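Ticket 194: climbing rope order, wrong length
Opened by: Nandi Fourie, Prandside climbing club
Status: pending supplier

Ordered two 60 m ropes from Zoramberg for the October meet. One measures 43 m end to end. Middle mark is off too. 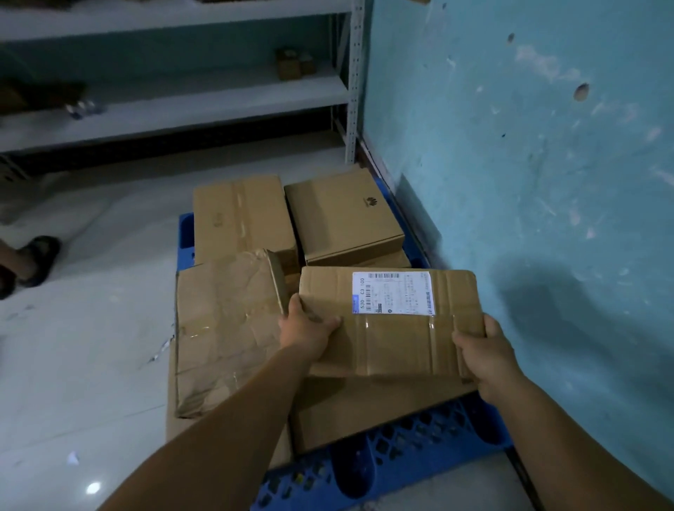
Box with shipping label

Reply, Zoramberg support: Please send the batch code from the rope end tape.

Update: Code is 125. Second rope measures fine.
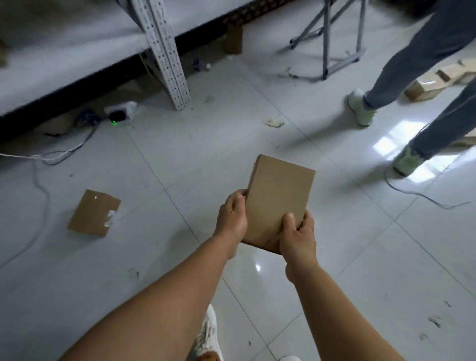

Plain box, closed

Reply: Batch 125 was cut wrong. Replacement booked, allow 11 days. Please don't climb on the short one.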